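Visit notes: Kelusano, perception and planning groups, February

We were let in at the side entrance and taken straight to the control room, so these notes skip the usual company presentation. Ilaria Serra, who runs the perception software, led the visit and answered most of the questions. What follows is in the order we saw it.

The controller is split into two processes. Vollden, the inner loop, takes joint targets and handles limits, filtering and stopping. Plaston, the planner, sits on a separate machine and sends short trajectory segments with overlap. If a segment arrives late, Vollden finishes the one it has and holds position. Serra's group had tried blending late segments in and dropped the idea after seeing velocity steps at the joins. The hold is slower but it can be reasoned about, and the log shows plainly when it happened.

Planner and policy both run at 30 Hz. The policy outputs poses relative to the current gripper pose, and a small layer converts them to the arm base. Most of the bugs they have had were in that layer. There is now a replay test which takes recorded trajectories, pushes them through the conversion in both directions and fails on any drift above a set tolerance. It runs on every commit and takes 51 seconds.

Naidu is the in-house tool for reviewing recordings. It shows video, gripper width and estimated pose on one timeline. An operator can mark a segment as good, bad or unsure, and the unsure ones go to a second person. It holds some 2,000 recordings at present. Search is by task name only, and this was the weakest part of what we saw - two of us asked for search by failure type and were told it is on the list.

Pose estimation was the part I had come for. Tags give a direct pose per frame when they are visible, and inertial data carries the estimate across gaps. The smoother runs offline over the whole recording, so a gap can be closed from both ends.

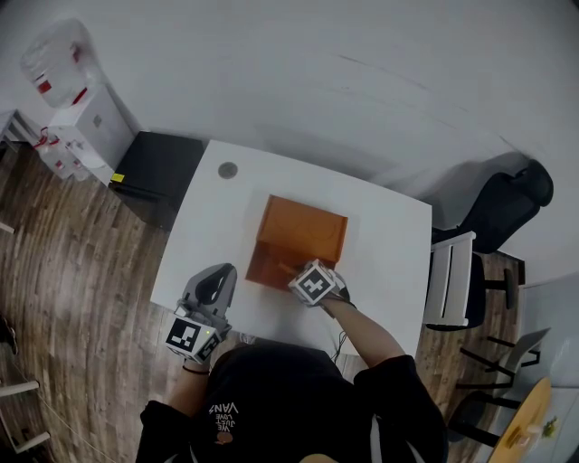 Time alignment between the devices is done in software, with an offset estimated per recording and stored beside it. Serra prefers this to a hardware trigger on grounds of cost. The estimate needs clear motion early in the recording, and those without it are rejected on import. Each hand-held gripper carries its tags on a white cube, so in principle a change of viewpoint still leaves a face to detect. With the right gripper down against a corner of the orange box, the orientation matters more to the planner than the position, and a single face seen at a shallow angle gives a poor one. The smoother weights such detections down.

We finished with the import checks, which are plain scripts with readable error messages. I would copy those first.

Comments (3)

tolland_k
Is the hold in Vollden a position hold at the last commanded point or the last measured one? It makes a difference if the arm is in contact.

Author
Last commanded. I asked the same thing. There is a force limit on top, default 50 N.

mwr
We do the offset per session and it drifts over a long afternoon. Per recording sounds better. Did they say how much motion the estimate needs?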